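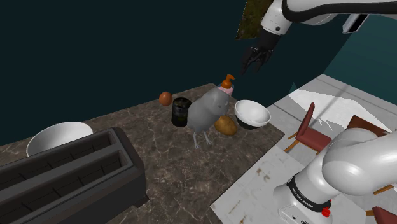
Figure 2. Pump bottle with an orange pump head and a grey pigeon model on a brown marble countertop (computer rendering).

4.2 What people told us about refilling

I went into this part of the study expecting price to be the big thing. We had 52 households across Endorport and Clakstead keeping a refill diary, and I'd pretty much written the paragraph on price in my head before the first diary came back. Then I read them, and the word that kept turning up was "mess". People didn't mind paying a bit more for hand soap at the Cillivau refill counter. They minded the drips down the side of the bottle, the funnel that never fit, and the walk home with a leaky lid in the bottom of a good bag.

The pump bottle (the general type is in Figure 2) got more grumbles than any other container. Most of these were about the neck being too narrow to pour into without a funnel, and a fair few were about the last bit of soap that the tube can't reach. One person in Clakstead wrote that she stores hers upside down in a mug overnight, and I've been doing the same ever since - it does help.

We coded 2538 diary entries in all, using the scheme from our July pilot with one change. In the pilot we lumped "spilled at the shop" and "spilled at home" together, and I regret that, because they behave quite differently. Spills at the shop put people off going back. Spills at home mostly got wiped up and forgotten, and were often mentioned in the same entry as a plan to refill again.

Colour came up too, which I hadn't planned for at all. Several households kept a favourite bottle going well past the point where the pump stuck, simply because they liked the look of it beside the sink. The Rees questionnaire has no item for this, so we added a free-text box for the final 30 days. I'd do that from the start next time.

I should be clear that these are diaries, written by people who had already agreed to try refilling. Anyone who hates the idea wouldn't have signed up, and the numbers in Section 4.3 should be read with that in mind.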